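Bench notebook, March – two-arm pouring, bottle to cup

Last updated: March, 16:40
Reading time: 1 min

Trained on the Grinum set overnight, 600 demos, with the head view added to the wrist views. Svitlana Kravets cut the idle stretches first, which left 727 s less footage. The loss was flat well before the end, so I stopped at checkpoint 1667.

Setup: white cloth at the back, pink cup in front, uncapped white bottle behind it to the right. Right arm takes the bottle around the middle, left gripper stays open until the cup needs steadying.
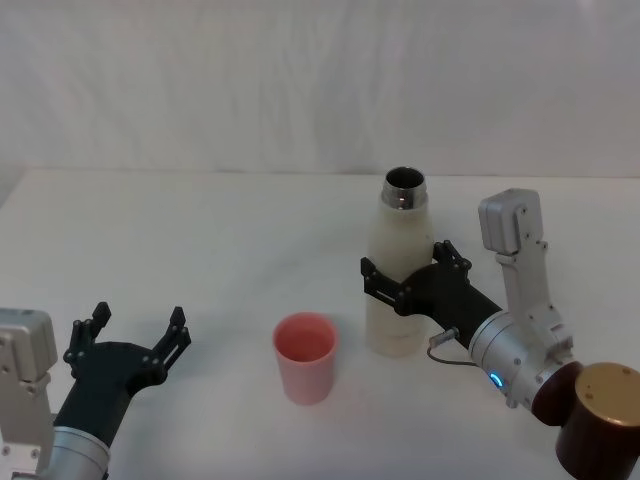
Grasp height

The old policy went for the neck and the bottle swung when the wrist turned. Chathurika Wickramasinghe relabeled the grasp point to mid-body. 9 trials with the new labels, no swing in any of them. Tilt is still too slow – look at the action chunk length next.

To do
- rerun with the cup moved left
- left arm starts late, check the time stamps
- copy logs to Hevthorpe

Recent entries
Khan gripper: finger bolts retightened
Potside: wrist camera calibration
Grinum: cleaning the demo set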